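Search this site
Search
Enter keywords

02/02/2025
By Leonie Gruber, Sukia press desk

Sukia brings its Table Kitchen program to office workplaces in Sorkstead

SORKSTEAD — Sukia, the workplace cooking program based in Sorkstead, is opening its Table Kitchen sessions to offices that have no kitchen of their own. Any room with a table and a door that closes will do, and bookings are open now.

The idea grew out of a trial that began in November at Grurholm, where staff had been eating at their desks for years. In the first weeks 18 people signed up. By the end of the trial, 314 had taken part in at least one session, and 336 had asked to be told when the next round starts. We were thrilled — and a little short of salad bowls!

Sessions last through a lunch break and stay away from the stove. People learn to taste and choose oils, mix a dressing that suits what they have brought from home, and set up a shared table so that the next group can find everything and put it back again.

"I went in thinking I knew what oil tasted like," said Florian Kälin, who works in accounts at Grurholm. "Then I had four of them on bread, one after the other, and I've been boring my family with it ever since."

The program is run by Mirjam Hofstetter and Prapai Khamphan, who wrote the first set of recipes together. Khamphan is already at work on a second set, with more lime and a lot more chili.

"Offices are full of good cooks who never talk to each other about food," said Hofstetter. "Put a few bottles on a table and they start. Someone's grandmother comes into it, and then we run over time."

What goes on the table

Each workplace gets a starter set of oils, vinegars, salt and dry spices, packed by Grabner and refilled every month. Bottles stay small so they can be passed from hand to hand. Fresh ingredients are bought on the morning of the session, and Sukia brings the bread.
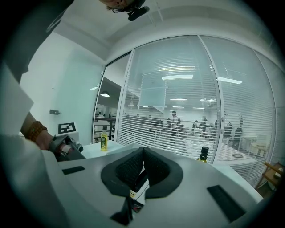 How to book

Workplaces in Sorkstead can ask for a first visit by writing to Svitlana Zinchenko at the Sukia office. She will want to know the size of the room, how many people are likely to come and whether anyone has a food allergy. The first visit is free. A full season of sessions, with starter set and refills, costs 3,754 per workplace.

Recipe sheets from the Grurholm trial can be picked up at the Sukia office during opening hours — the mustard one goes fast.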